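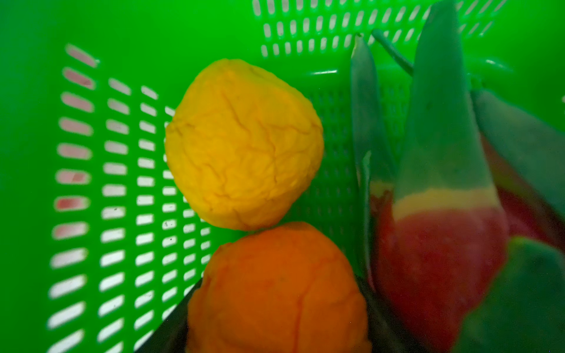
*Basket interior from the wrist camera, with the yellow and orange balls and a red-and-green object close to the lens.*

# Jusgate pick-from-basket study: cell safety and data inspection

**Site:** Fendbridge, Nusilmont cell
**Date:** 2026-08-14
**Scope:** inspection between collection block and evaluation block
**Marks:** [x] accepted, [ ] open, [n/a] not applicable for this cell

The checklist is the same as we used in June, with section D added. Comments are written directly under the item. Please do not delete an old comment when you close an item, write the new one below it.

## A. Stop and power

- [x] **A1. Emergency stop reachable from operator chair without standing up.**
 Tested three times with the arm in motion at evaluation speed. The arm stopped each time and did not restart by itself after the button was released.
- [x] **A2. Restart needs a separate action by the operator.**
 Okay. The policy process must also be restarted by hand. In the June version it kept running and sent old commands after reset, and this was the reason for the software change.
- [x] **A3. Speed limit active in both teleoperation and policy mode.**
 The two modes read the limit from one file now. Before, there were two files and they were not equal.
- [ ] **A4. Label on the power strip.**
 Still handwritten, and difficult to read from the operator side. Please print.

## B. Gripper and wrist

- [x] **B1. Both fingers fixed, no play when pushed sideways by hand.**
 Screws checked with the small torque key. No movement.
- [x] **B2. Grip force limited for soft objects.**
 The balls have a creased surface, and the creases must not be read as damage. We compare with the reference photos from the start of the study before we replace any object.
- [x] **B3. Camera cable has free length in all wrist positions.**
 Rotated the wrist to both end limits. The cable touches the forearm near one limit but is not pulled.
- [ ] **B4. Camera view is usable when an object is very near.**
 Accepted for safety, open for research. When a tall object stands beside the balls, it takes a large part of the wrist view and is not sharp. The policy then has less of the basket floor to look at. See D3.

## C. Work surface and surroundings

- [x] **C1. Gripper can open fully above the table without contact.**
 Checked at the lowest height permitted in the task. Keep the lower height limit as it is.

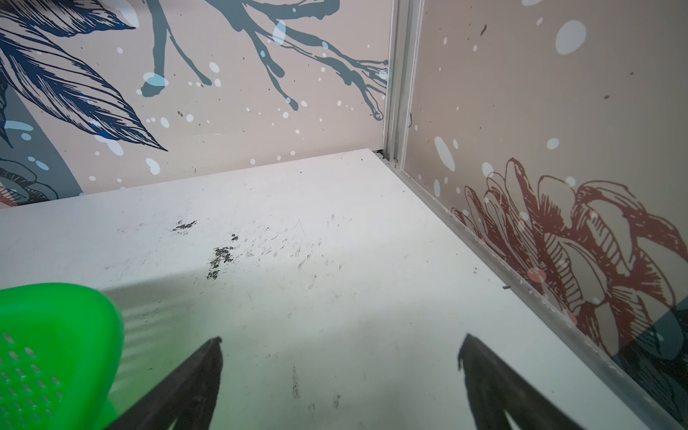 - [ ] **C2. Table surface clean.**
 Not accepted. There are dark smudges on the white top and a zone of fine scratches in the middle. The scratches cannot be removed and we leave them. The smudges should be wiped with a damp cloth, no solvent. Do this only after the evaluation block is complete, so the background remains equal to the training data. It is a compromise and I am not fully happy with it.
- [ ] **C3. No loose particles near the rail and in the corner.**
 A small gray fleck is on the table near the right rail, and there are specks along the rail also. Remove with the hand vacuum, not with compressed air. Particles are small enough that I do not expect an effect on the result.
- [x] **C4. Corner post and rails are tight.**
 Pushed by hand in two directions. No movement. The dark gap at the foot of the post is narrow, and a fingertip of the gripper cannot enter.
- [x] **C5. Printed wall panels unchanged during the study.**
 The panels with the flowers and leaves must stay through all blocks. Exchanging the background is a separate experiment and needs its own plan.
- [x] **C6. Basket has no broken edge.**
 Went along the rim and the slots with a glove. No sharp place found.

## D. Method check (new)

- [x] **D1. Episode count agrees with the log.**
 200 episodes were recorded and 194 remain after review. The other six were stopped by the operator. They are kept in a separate folder with the reason written, and they are not used for training.
- [x] **D2. Time limit is the same for all conditions.**
 60 seconds per attempt. The clock starts at the first arm command. I checked the code for the baseline and for the new method, and it is the same function.
- [ ] **D3. Trials with a blocked view are marked.**
 Partly done. 71 of the remaining episodes have the mark "blocked", but the definition was made by eye. I propose the following rule: an episode is blocked if the target is covered by another object in the wrist view at the moment when the fingers begin to close. The marks should be repeated with this rule by a second reader who does not know the outcome.
- [x] **D4. Success is judged from the recording and not by the operator during the run.**
 Okay. The operator sheet has no field for success any more.
- [ ] **D5. Result text agrees with what was measured.**
 The draft says that the new method "handles occlusion." I ask to change this. What we measure is a pick from one basket, in one cell, with one background. We may say that the policy with short image memory was compared with the policy without memory under this condition. For the larger sentence we have no data yet.

## E. Release

- [x] Evaluation block may start with the present speed limit.
- [ ] A4 and C3 closed before the first run.
- [ ] D3 marks repeated before any table goes in the report.
- [ ] C2 closed after the last run, with a new reference photo saved in the Jusgate folder.

If the arm touches the basket wall with force during evaluation, stop the block and repeat B1 and C6 before you continue. Write the episode number next to the item.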